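Hinrichs Residents' Association
Minutes of the General Meeting, 9 Sep 2021

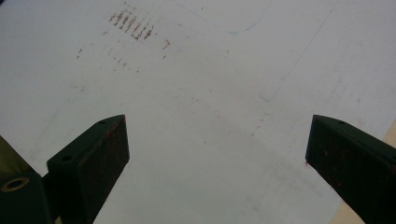 The meeting was called to order by the chair, Mattes Petersen. A quorum was present. The minutes of the previous meeting were approved without changes.

1. Parking. The proposal to reserve 2 spaces by the north entrance for visitors was discussed. Members from Building C asked that the limit be set at 30 minutes. Carried as amended.

2. Stairwell lighting. Quotes were received from Hudance and Fonex. The Fonex quote did not include disposal of the old fixtures. The contract was awarded to Hudance – work to be finished before December.

3. Unit 211. The owner requested permission to replace the balcony door. Granted, provided the color matches the existing doors.

4. Reserve fund. A transfer of $1000 to the reserve fund was approved. One member abstained.

5. Other business. A complaint about noise from the Trutis loading dock was noted. The chair will write to the company.

The meeting was adjourned.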